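Udero bread proofing baskets, set of two: four months in

Bought these in February after my old banneton split down the side. Bake two loaves most weeks, sourdough, mostly white with a bit of rye. Short version: good, not great, buy them if they're on sale.

What you get. Two baskets, two cloth liners, a plastic scraper I threw in a drawer. Cane, not wood pulp. The box says 28 oz of dough each and that's about right, maybe a little generous if your dough is wet like mine. I went over once and it crawled up and hung on the rim. Took forever to peel off.

Prep. Instructions say mist with water, dust with flour, dry, repeat. They say do it 5 times before first use. I did it twice and the first loaf stuck like glue. Went back and did it properly, no real trouble after that. Rice flour helps. A lot. Half rice, half plain, rub it into the grooves with your fingers, dont just shake it on top.

Liner or no liner? Liner if you're new. Without it you get the rings on the crust, which look nice, but you also get flour in every crack and you have to brush it out when it dries. The liners shrank in the wash, mine now fit if you tug. Cold wash, should of read the tag.

The rings. Everybody asks. They come out clean on a stiffer dough, 68 percent water or so, and go blurry on anything looser. Not the baskets fault.
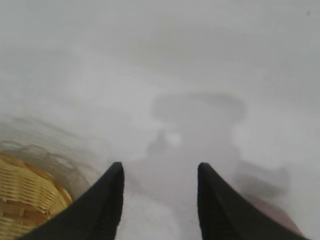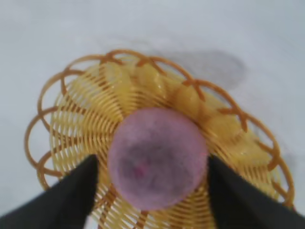
Smell. There was one, kind of a hay thing, out of the box. Gone in a week on the windowsill. My neighbor Dolores Marchetti has the Vasiliauskas ones, which cost nearly double, and hers had no smell at all. We traded for a weekend to compare. Hers are heavier and the cane is tighter, no little splinters. Mine had a few whiskers poking up on the inside, took them off with a lighter, very quick pass, don't do this with flour in there. Bread came out the same from both. She disagrees. She thinks hers holds a rounder shape and maybe it does, I wasn't measuring.

Also tried a Kenda plastic one a while back. Easy to clean, goes in the dishwasher, but the dough sweats in it and the skin never really forms. Gave it away.

Overnight in the fridge: fine. I do 14 hours, basket in a grocery bag, clip on the end. Two fit side by side on my middle shelf if I move the milk. The oval ones they sell wouldn't, so check your shelf first.

Mold. Had a spot on one after I put it away damp, my own fault. Brushed it, put it in a low oven for a while, hasn't come back. Let them dry all the way. Don't stack them wet. Don't keep them in a closed cabinet, mine sit on top of the fridge now.

One complaint, the staples. Each basket has a couple holding the end of the cane and on one of mine a staple was bent out enough to snag the liner. Pliers fixed it but come on. Emailed the seller and got a coupon back, no replacement offered.

Things I'd change: better staples, liners cut bigger, lose the scraper and knock a dollar off.

4 stars. Would be 5 without the staple thing. If you bake once a month just use a bowl and a floured dish towel, works okay. If you bake every week get these and do the prep the full number of times, really. Will update if the cane starts to go.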